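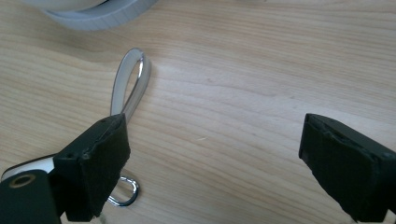

Home Projects Workshop Calls Join

Call for participants: Leckie hand-held gripper build, Zoltholm shared workshop

August 2023

Estora is looking for participants to build, test and revise the Leckie, a two-finger hand-held gripper used to record grasping tasks at a table. The work takes place in the Zoltholm shared workshop and, for those who prefer it, at home with a loaned kit. No pay is offered. Parts, filament and bench time are covered.

Background

The Leckie is a printed black gripper with foam-type pads on the finger faces. It is held and closed by hand. Recordings made with it are used to train a small desktop arm, the Akico, which carries the same fingers. The first version was finished in May. Pad wear and finger alignment are the two open problems, and most of the work in this call concerns them.

What participants will do

Assemble one gripper from the printed parts and hardware bag. Allow two evenings. Heat-set inserts are fitted with a soldering iron; the workshop has a jig for this.

Cut and glue finger pads. The current pads chip along the top edge and need to be replaced at intervals. Participants log the number of closures at each replacement. The longest-lasting pad so far reached 3384 closures and the shortest 1777. We want to know if the difference comes from the glue, the cut or the objects handled.

Record short tasks with everyday items: straps, rings, tape rolls, cable, cloth, small boxes. Thin and shiny items are of most interest, as the Akico misses these most often. The target is 3000 usable recordings across the whole group.

Write up faults. A fault report is a few lines of plain text with the part number, the screw position and the task under way. Reports go in the shared log on the same day.

Who can apply

Anyone aged 18 or over. You should be able to use hex keys, a craft knife and calipers without supervision. Soldering experience is useful but can be taught. Programming is not required for assembly or recording. One place is reserved for someone who can work on the alignment check, which is written in Python and currently gives poor results on pale tabletops with strong grain.

Participants working at home need a table at least 4 feet long, steady overhead light and a door that can be closed while recording. Please keep papers, screens and mail off the table. Faces and voices must not be recorded.

Time

One evening a week at the workshop, or the same hours at home. The kit is returned when the build period ends. Participants who finish the assembly and the pad trial may keep their printed fingers and pads. The camera and its mount go back to Estora.

Safety

Eye protection is worn when trimming printed parts. Contact glue is used only at the vented bench. The Akico arm is run only by people who have completed the workshop induction, and its stop switch must be within reach of the person running it.

How to apply

Send a short note stating what you have built or repaired, which evenings you can attend, and if you want to work at Zoltholm or at home. Put "Leckie build" in the subject line. A photo of one past project is welcome but not needed. Kits are issued in the order that complete notes arrive.

Contact: Estora workshop desk, Zoltholm | © Estora | Back to top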